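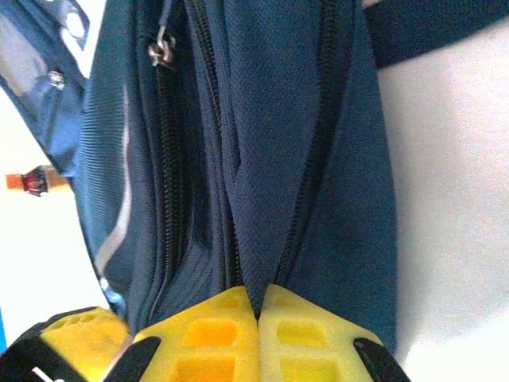
Lurkwood Reusable Bag Trial: progress report to the Reisinger Fund
Reporting period ending July

Where things stand

The grant paid for 1,000 zippered cloth bags, to be lent to shoppers at the Lurkwood and Stokham markets and brought back the next time they came. At the end of the period, 900 had gone out over the counter. The earlier report called that uptake. I would call it giving away free bags, and I'd ask the Fund to hold off quoting the number until we know more about returns.

Returns

Stallholders at Stokham were meant to log each bag as it came back. Their sheets for one month show 33 returns. Lurkwood's sheets are too patchy to use, and two of the months appear to be in the same handwriting and the same pen. The honesty box for lost bags has covered the cost of the honesty box.

Some people are surely using the bags elsewhere, and that may well be cutting down on plastic. We have no measure of it. The survey asked shoppers whether they "now think more about waste", and nearly everyone ticked yes, as I would have with a queue behind me. I have left the survey results out of this report.

Repairs

Dresness, who hold the mending contract, have had about 7 bags through so far, mostly with stuck zippers. Their labour rate makes a repair dearer than a new bag. The original application promised the opposite. I haven't found the working behind that claim and would like to see it if the Fund has a copy on file.

Spending

Within budget, largely through underspending on the education sessions. Stokham's was rained out and Lurkwood's clashed with the school fete. I don't propose to rebook either before the returns question is settled.

Next period

Replace the paper sheets with a stamped card kept by the shopper. Charge a two-dollar deposit at Stokham only and leave Lurkwood as it is, so there is something to compare. Buy no further bags. If deposit returns at Stokham are still poor by the next report, I will recommend closing the loan scheme and handing the unspent portion back to the Fund.

Project coordinator, Lurkwood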